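I put off buying a real cutting board for most of my adult life. I had a stack of those thin flexible mats, and a glass one that came with an apartment and made a noise like a dentist's drill whenever a knife went near it, and I told myself that was plenty. Then last September my sister-in-law came to stay for two weeks, cooked every single night (bless her), and left me with the firm opinion that I had been living like a college student. So I went shopping, and I ended up with the Lendstead Long Board, and I have now had it through a fall, a winter and a good part of spring. That feels like long enough to say something useful.

First, the price. I paid 90 dollars, and I'll admit that I closed the browser tab twice before I went through with it. You can get a perfectly decent board for 30, and I'll come back to that. The Lendstead is made from one kind of wood in wide strips, with no juice groove and no handles, and it shows up oiled and wrapped in brown paper with a little card telling you how to look after it. I do like a card.

It was also heavier than I had pictured. I have a small kitchen and the board lives leaning up against the backsplash, so I lift it down every morning and put it back every night, and for the first week I complained about this to anybody who would listen. I don't notice anymore. The weight is a good part of why it stays put when you're leaning on a squash, and I have stopped laying a damp dish towel underneath, which I always had to do with the mats.

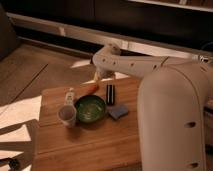
A light wooden board with a small white cup and a slender white bottle on it.

Now, the surface. My knives are nothing fancy, a chef's knife from Bianchini that I got as a wedding present and a couple of paring knives from the grocery store, and all of them have stayed sharp noticeably longer than they used to. The board does show marks. If you're the kind of person who wants a thing to look new forever, you'll be unhappy by the second onion. I rather like the marks, and a light sanding took most of them out when I tried it in February – I used a fine paper, wiped off the dust, oiled it twice and left it overnight.

About that oil. The card recommends Lendstead's own, and I bought a bottle the first time because I am easily led. It's fine. It smells faintly of oranges, and so did my toast for a day or two. After that I switched to plain food-grade mineral oil from the drugstore and I can't see any difference at all in how the wood looks or how water sits on it. I oil it once a month, more in the winter when the heat is on and the air gets dry. One January I skipped it and the board got a slight rock to it, just enough to tap when I chopped. I oiled both sides, stood it on edge for a few days, and it settled back down.

Garlic is my only real complaint. I cook with a lot of it and the smell hangs around on one end of the board in spite of salt, lemon, baking soda and everything else the internet told me to try. So now there is a garlic end and a fruit end, and I remember which is which by a small knot near the corner. 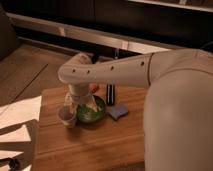
I should talk about size, too, as it was the thing I fretted over most. I had measured my counter three times and still nearly bought the smaller one. I'm so glad I didn't! With the long one I can chop at one side and still have room for a bowl to scrape everything into, and that has changed how I cook on weeknights more than the wood itself has. Do check your sink, though. Mine is narrow, so I wash the board half at a time and there is usually a puddle on the floor after.

For comparison, a neighbor lent me her Paltthorpe, the 30 dollar one, for a couple of weeks. It's a nice board and a good bit lighter. It slid on my counter and felt a little hollow under the knife, but if you mostly slice bread and cheese I'd say get that one and spend the rest on cheese. I also looked at the Flullance, which has 1,088 reviews and rubber feet. Feet mean you can only use the one side, so I passed.

Would I buy the Lendstead again? I would, and if it ever comes down to 50 in a sale I'll get a second one and keep all the garlic on that.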